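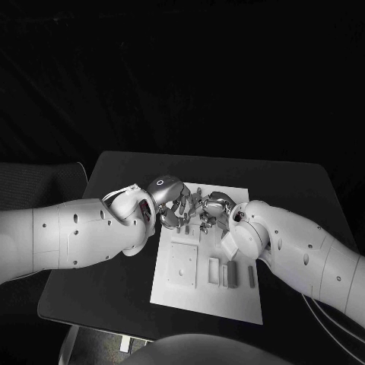 Projects > Odd Histories > Reports

We use cookies to remember your settings. Accept / Manage

15th November
By Ferenc Bárány

Progress report to the Rodari fund: where brand stories come from

The April plan promised 30 checked entries on the origins of household names. We have 5 that I would sign. The rest are drafted, but a draft in this field mostly means the same anecdote copied from one website to the next with the spelling changed.

Kakeo is the worst of them. Everyone repeats that the cocoa drink was named after a parrot. The earliest mention we can find is on the back of a promotional tin, and I don't count a tin as a witness. The rival story, that the name was a printer's mistake, has even less behind it – a single letter, unsigned. Both are marked "unproven" and will stay so unless the company papers turn up.

Fleltska has gone better. The sweet changed owners 4 times, which we can follow through sale notices and a bundle of receipts. The popular claim that it was once lost in a card game is wrong, or at least the firm was sold with a proper contract in the same month.

Barta, the soap maker, has not answered our letters. I doubt it will.

Spending is within budget, apart from copying fees. I am asking to move 500 from travel to cover them. I would also drop the online quiz. It was meant to bring in new leads, and so far it has brought in the parrot again, several times.

The next batch of entries goes to the checker once the Fleltska receipts have been scanned.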